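Notebook: Clusia app, rest timer and set log
September 17, 2019
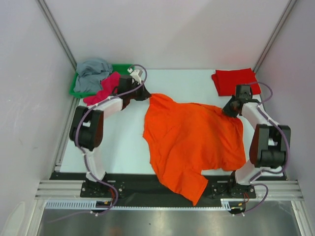
Orange garment on the white work surface, one gripper at each upper corner.

Continued from the May pages. Open item was the rest timer drifting when the phone locks between sets. Second open item was set totals that don't match between the day view and the history view. Both worked on today, first one closed.

Rest timer

The old build counted down with a repeating one-second callback. When the screen locks, the callback is suspended, and on unlock the count resumes from where it stopped. Anyone who locks the phone during a rest gets a longer rest than they set. Known since the first Gough build, low priority then because the test devices were kept awake.

Changed to storing the end time at the moment the set is marked done. The display now computes remaining time from the clock each time it redraws. Local notification is scheduled for the same end time. If the user taps Skip, the notification is cancelled before the next set opens. Order matters: cancelling after the next set opens left a stale alert twice this morning.

Checked with a workout of 4 exercises, 3 sets each, phone locked during every rest. Timer was right on unlock every time. Alert sounded with the phone locked. Also changed the system time zone in the middle of a rest, no effect, as expected with an absolute time.

Not checked: manual change of the system clock. Would break the countdown. A monotonic clock fixes that but does not survive a restart of the app, so the stored end time stays for now.

Set totals

Exported the full log from the Drusodbridge test account. History view reports 309 sets. Adding up the day views gives 277. History query counts rows in the set table. Day view counts rows joined to a workout. The difference of 32 is therefore sets with no parent workout.

Looked at those rows. All of them belong to workouts that were started from a plan and then discarded. Discard removes the workout record and leaves the sets behind. Confirmed by starting a plan, logging two sets and discarding: history went up by two, day view did not change.

Options:
- cascade the delete in the store
- filter orphans out in the history query
- keep the sets and ask the user at discard time

Going with the cascade. Filtering hides the rows but personal bests are read from the same table, so a discarded lift could still show up as a best. That was seen on the test account for the front squat. The third option is a design question and goes on the list for later.

Migration needed for existing users. Wrote a one-time cleanup that runs on first launch and deletes any set whose workout ID does not resolve. On a copy of the test account, history came down to 277 and the day views were unchanged. Bests recomputed afterwards. Front squat best dropped to the value in the last saved workout, correct.

Cleanup must run before sync. If sync goes first, the orphans are pulled down again from the server copy. Server side has the same rows and needs its own pass. Do not ship the client cleanup until that is done.

Istent import

Looked briefly at the Istent plan files. Rest times are in seconds as text, with a trailing space in some. Parser reads those as zero, and a zero rest skips the timer screen completely. Added a trim before the conversion. A rest field that still fails to parse now falls back to the user's default rest and writes a line to the import log. Supersets come through as separate exercises. Left alone.

Weights are stored in pounds only. Conversion to kilograms on display rounds to the nearest half, and converting back after an edit can shift the stored value. Need to keep the unit the user typed in. Separate entry.

To do
- server pass for orphaned sets
- unit test for skip followed at once by a new rest
- store the entered unit with each weight
- rerun the locked-phone check on the oldest supported device
- ask for a sample Istent file that has drop sets in it

Timer change is merged to the Clusia main branch. Cleanup is on its own branch and stays there until the server pass has run.

2 comments | 0 shares

© 2019 Clusia workshop notes | Contact | Back to top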